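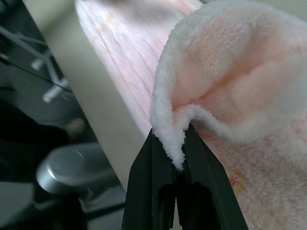 Towel folding: how many demos before it clicks?

drisell_evie
Up to 63 demos on the pink towel and I'm loving it! The wrist view is brilliant for edges, you get the pinch right up close, fluff and all. Going for 375 by the end of September. Anyone else doing plush?

Mumatitz
Nice grip on that edge. I'd stop at 60 and train, though. You'll learn more from watching it fail than from another 300 of the same towel.

drisell_evie
Hmm, not sure! Thick pile folds differently every time, so I'd call them all new.

grorkance
With Mumatitz on this. Do 30 more with a thin tea towel and mix them in.

drisell_evie
OK, tea towel tonight (still want my 375 though). Will post how it goes!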